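Suchbegriff eingeben Suchen

Zwischenbericht zum Vorhaben »Bestura – Streuobst in der Fläche«
Berichtsstand: 15. September 2023
Projektleitung: Leanne Birkett

1. Mittelverwendung
Von den bewilligten 2.000 Euro für Pflanzmaterial sind 810 Euro abgerufen. Der Restbetrag ist für die Nachpflanzung am Standort Harnine gebunden.

2. Sachstand
Die Kartierung der Altbestände ist abgeschlossen. Erfasst wurden 1.002 Bäume. Zwei Pachtverträge in der Gemarkung Femamari stehen noch aus; die Verlängerung wurde schriftlich beantragt. Der Schnittkurs wird auf Januar verlegt.

3. Sortenbestimmung
Die Fruchtproben werden nach Standorten getrennt an die Bestimmungsstelle übergeben.

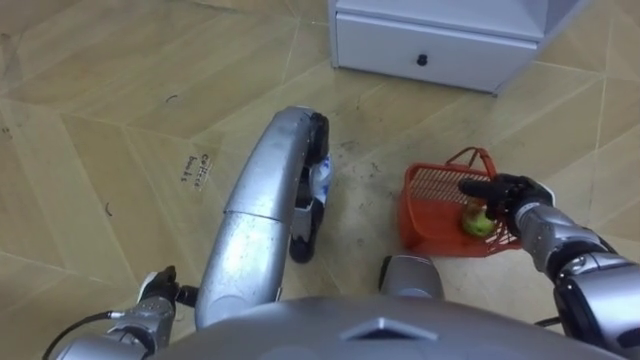

4. Weiteres Vorgehen
Der Verwendungsnachweis wird nach Abschluss der Nachpflanzung vorgelegt.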